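Search this notebook
Type a keyword Go

April, started 9:40 am

Grasp proposal filter, second rewrite. Coffee in hand, the good GPU is free, let's go!

Where I left it: the Wodeo segmenter hands us masks, Giraldo turns masks into ranked grasp candidates, and the filter in the middle is supposed to throw out the silly ones before the planner wastes time on them. The old filter scored each mask alone. Fine for blocks and cups, hopeless for anything limp, where one thing lies over another and the mask boundary wanders from one run to the next.

So the new one keeps a small graph. Every mask is a node, every pair that touches gets an edge, and the edge carries a guess at which one is on top. Grasps on a node with something over it get pushed down the list instead of deleted. Adaeze Dauda suggested the pushing down (I had been deleting, and kept ending up with an empty list on cluttered frames, then a very confused planner). It's such a small change and the logs already read better.

Ran it over the tidying set, 3672 frames. The old filter returned nothing at all on 567 of them. The new one returned nothing on 2. I ran it again to be sure I hadn't pointed it at the wrong folder - same result, both times. Very happy with this!

Caveat for future me: returning something isn't the same as returning something good. I haven't scored the top picks yet, only checked that the list has entries in it.

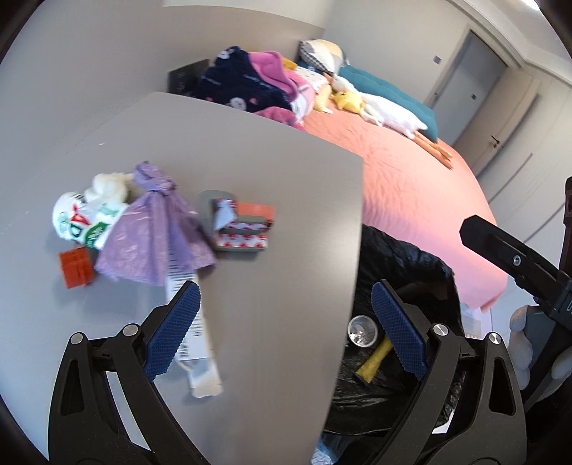 Edge direction is the next problem, and the fun one. Right now "on top" comes from comparing median depth on either side of the shared boundary, and thin stuff breaks that completely, the step is smaller than the depth noise. The long strip of paper running out from under the lavender bag is exactly the case I care about: the bag should hold it down in the graph, so the strip drops in rank until the bag is gone. With median depth the arrow flips depending on which bit of boundary gets sampled. Trying instead to look at whose outline continues across the junction, the way you'd do it by eye. First version is 40 lines of ugly Python and it already gets the arrow right on the handful of junctions I stepped through by hand.

Side thing that came out of this: sheer plastic. Depth behind a thin bag is a mix of bag and whatever is beyond it, so the median is a number that belongs to neither. I'm tempted to carry the spread along with the median and let a wide spread mean "don't trust me". Cheap to add, the values are already sitting in memory.

2:15 pm

Spread added. Took ten minutes, then an hour to find that the viewer was caching the old graph and showing me yesterday's arrows. If you pull the Plondham branch, clear the viewer cache first! I put a flag in for it (--fresh) and will make it the default once the load time is less painful.

Also moved the target mask out of the filter config. Whether a surface counts as a place to pick from or a place to drop into is the task's business, and the filter shouldn't know. Adaeze has wanted that since the Eltwood build and she was right.

To do:
- score top picks on the frames that used to come back empty
- junction code: tidy up, write tests, try it on folded paper where the outline doubles back
- look at the 2 empty frames by hand
- ask Adaeze how the planner breaks ties, I think it just takes the first

Leaving the full run going with outlines and spread both on. Output goes in the shared folder under plondham/edges.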